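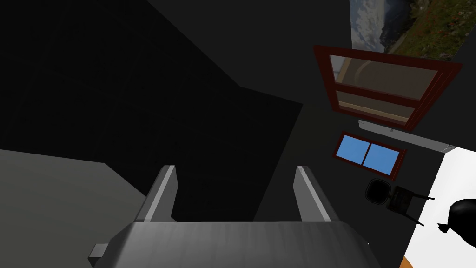 # Gindine: plan in the simulator, then buy

Gindine is a set of simulated rooms, gripper models and budget sheets for small shops and school labs that are about to spend real money on a robot arm. We started it in Endville because we had a quote on the desk, a room to put the arm in, and no idea whether the two went together. Two weeks in simulation changed our shopping list a lot, and we had a great time doing it!

## What you get

- 254 simulated episodes, each with wrist-view frames, joint positions and gripper opening
- 158 room layouts (furniture, windows and wall pictures get moved between layouts, and the floors change too)
- `budget.csv`, one line per item you might need to buy, with blank price columns
- `reach.py`, which takes a mounting point and tells you which spots in the room the arm can get to

The wrist view is the part I'd look at first. With the two fingers open and nothing between them, you see how much of the view the gripper housing takes up along the bottom, and you can decide about a second camera before you've paid for one. We had a fixed overhead camera on our first list. Now it's a wrist camera plus one on a cheap tripod, and I like that setup much better.

## How to use it for a purchase plan

1. Pick the layout closest to your own room. Don't fuss over wall color.
2. Run `reach.py` with the mount where you'd really bolt it down. Try two or three other places while you're at it (this is the fun bit).
3. Play the episodes for that layout and write down every time the arm swings near a chair or a wall. Those notes turn into your floor space line.
4. Fill in `budget.csv`. Get the price of spare finger pads on the same quote as the gripper. Ask for shipping separately.
5. Add cables, a mounting plate, an emergency stop and training hours. Our first draft left out all four.

## Settings

Episodes are up to 600 steps long. Rendering is the slow part, so lower the number of saved frames if you're on a laptop. The default is 200 per episode and it's plenty for planning.

The gripper is a plain parallel type with two fingers. Khải Hứa is working on a suction model and has a branch you can try, although the cup sizes aren't settled yet.

## Known limits

- Lighting is simple. Some walls come out nearly black, and you shouldn't pick a camera on the strength of how it handles them here.
- Payload isn't modeled well. Use the maker's sheet for weight.
- Layouts are home and office rooms. A machine shop layout is on the list for September.
- No prices are included. Ours were old within a month, so we took them out.

## Who looks after it

Ximena Cisternas keeps the layouts and the budget sheet. Send new rooms as a pull request with a short note on the floor size. We love getting these, even the odd ones.

Gindine project, Endville. Contact: open an issue in the repository. © Gindine contributors. Back to top

Comments

**dimitriou_shop:** Ran this before our Vorno order and moved the mount to the other side of the bench. Is there a column for yearly service?

**Ximena Cisternas:** There is now! It's called `service_yr`, pull the latest.

**kettlerow:** reach.py crashes for me if the mount height is left blank. Setting it to 0 works.

**Khải Hứa:** Thanks, I can reproduce that. Will fix it Saturday.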